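Pine tabletops, quick tips

Been meaning to put these in one place. Small pine table, knots and all, used for everything. Coffee, mugs, water bottles, homework. Pine is soft. It dents if you look at it wrong.

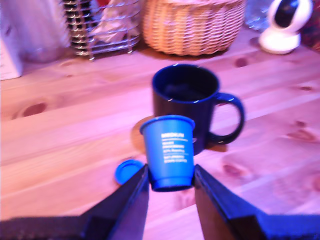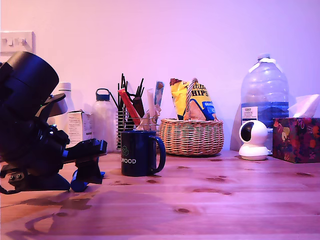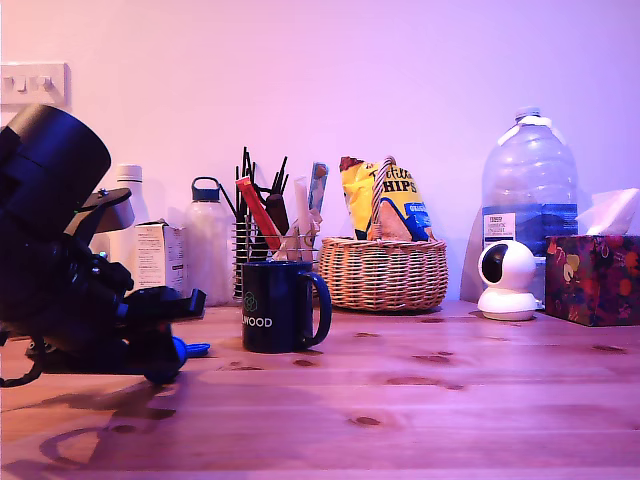 Water rings first. White ring = moisture in the finish, usually fixable. Dry cotton cloth over it, iron on low, no steam, a few seconds at a time. Lift, look, go again. Dark ring = it got into the wood. Thats a sanding job, sorry.

Dents. Drop of water in the dent, damp rag on top, tip of the iron. Works on bare or oiled wood. Varnished, don't bother.

Sanding. 80 grit only for deep marks, then work up to 200 or whatever is near that in the drawer. Always with the grain. Wipe the dust off between grits, every time. Skipped that once, had to start over.

Coffee stains. Warm water, bit of dish soap, wring the cloth out hard. Old ones: baking soda paste, leave it ten minutes, wipe. Try it underneath first, can lighten the color.

Knots bleeding yellow through paint? Shellac primer, 2 coats, let the frist one dry properly. Clear finish, leave the knots alone.

Oil. I use the Traltetti hard oil, small can lasts ages. Thin coat, wait, buff off the extra. If it's still sticky next day you put on too much. Rags: lay flat outside to dry, never balled up in the trash. They can catch fire on their own.

Wobbly leg. Tighten the bolts before you go sticking cardboard under it. Then felt pads.

Redo the oil every December, more if the top looks dull.

Updated 22/07/2024, added the bit on knots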